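Stodcombe Readers Board > Romance and Paranormal > Series Talk
Thread: Arancibia book four, does the second mate plot work?

quillandkettle wrote:
Finished book four last night and I'm in two minds. The first three were slow burn with one couple each, and now we get a triad with a character who wasn't named until page 113. I like Jostovstead as a setting, and the harbour chapters are the best she's written. I just don't believe Corin would forgive the pack that quickly.

Has anyone else finished? Spoilers are fine from here down.

marlowe_b wrote:
Finished it in February on the advance copy. I thought the forgiveness was earned. Go back to the ferry chapter in book two, where he gives the coat away. He was never as angry as he let on.

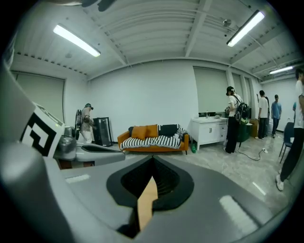

What I'd fault is the length. You could lose 40 pages from the middle, mostly the council meetings, and the ending would hit harder.

quillandkettle wrote:
I reread the ferry chapter after your post. I can see it, but it's one line, and she's asking a lot of one line across two books. Agree on the council meetings.

tidewrack wrote:
Disagree about the council meetings. They're the only place we find out how the Distitz pack lost its territory, and without that the new mate has no reason to turn up at all. People skim them and then complain that he comes out of nowhere.

marlowe_b wrote:
I didn't skim them. I said they were long.

tidewrack wrote:
Fair enough, that was aimed more at the reviews than at you. There's one that gives it a single star and gets the name of the main character wrong. 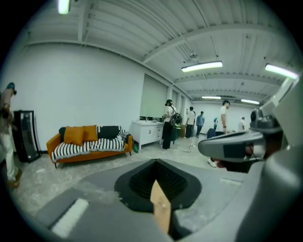
For what it's worth I'd put this one second in the series, behind book one. Book three is the weak one for me. The kidnapping gets sorted out in a chapter and then everyone goes home and has dinner.

pennyroyal_reads wrote:
Book three is my favourite! The dinner is the whole point, it's the first time they sit down as a family. I'm with quillandkettle on Corin though. He spends 331 pages refusing to speak to his brother and then it's fixed in a paragraph.

Does anyone know if the audiobook has the same narrator? I couldn't get on with the last one's accents.

marlowe_b wrote:
Same narrator. The accents have settled down a bit.

Mariama Issahaku (moderator) wrote:
I've moved this over from General. Please keep book five speculation in its own thread, as some members are still working through the earlier ones. The colour-coded reading order, including the two novellas, is pinned at the top of this section. 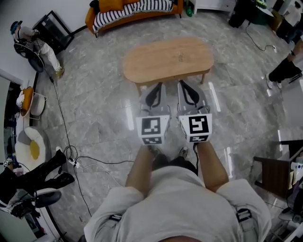 Page last updated: February, 9.40 pm

quillandkettle wrote:
Thanks for moving it. I didn't know there were two novellas. Is the second one worth reading before book four?

tidewrack wrote:
Yes — it covers the winter Corin spends away, and his brother's letters are in it. Might change your mind about the forgiveness.

pennyroyal_reads wrote:
It didn't change mine. If the letters matter that much they should be in the novel.

quillandkettle wrote:
I'll read it this week and report back.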